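Slow Demonstrations Are Worth the Time

Most teams that teach manipulation by remote control measure output in episodes per hour. I think that number does harm. At Lultari we compared two sets of 30 demonstrations of a scooping task, one recorded at full speed and one with operators told to pause before every contact. The policy trained on the slow set failed 12 percent of its trials. The fast one failed 61 percent.
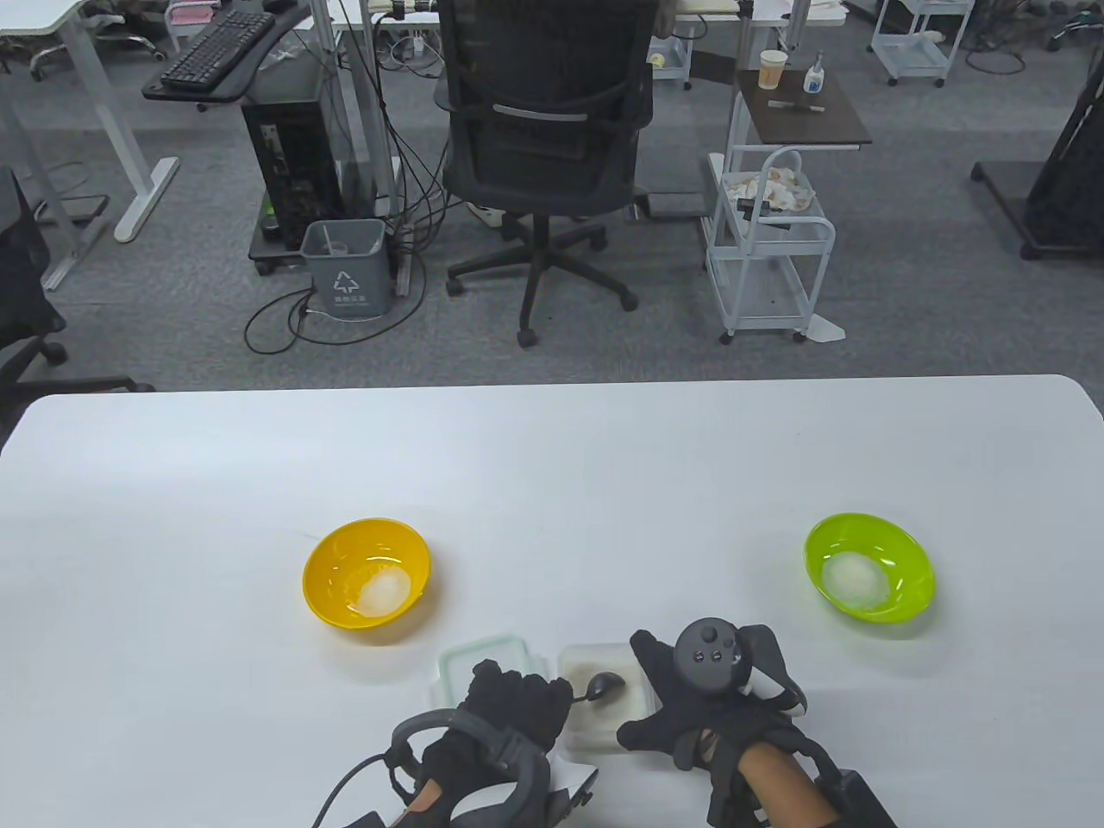

Scooping setup: two bowls, two containers, gloved operator with handheld controller.

Powder is unforgiving. A hurried wrist teaches a hurried wrist, and no filter I have tried removes it afterward - Grolero's included. I would sooner keep 15 careful episodes than a full day of rushed ones, and I would pay operators by the hour.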